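Sardale talk, slot 2: teaching by hand, teaching from afar

Open with the question: who has ever taught someone to tie a shoelace? You took their hands, didn't you! Same idea.

Two ways to show a robot a job. Hold the arm and move it yourself, or drive it with the Canatero gloves from across the room. We did 218 runs by hand and 57 with the gloves (I love the gloves, say so).

Pause. Let them guess which gave smoother paths.

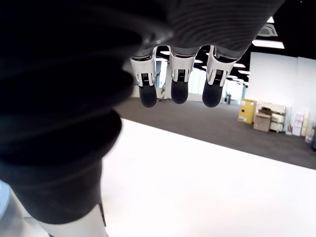
Good showing is mostly about slowing down before contact. New people rush the last bit every time! Point at the black fingertips over the white tabletop, not touching yet, and say this is the moment to teach well. Then tell the Indura story, 29 tries at one lid, and go to questions.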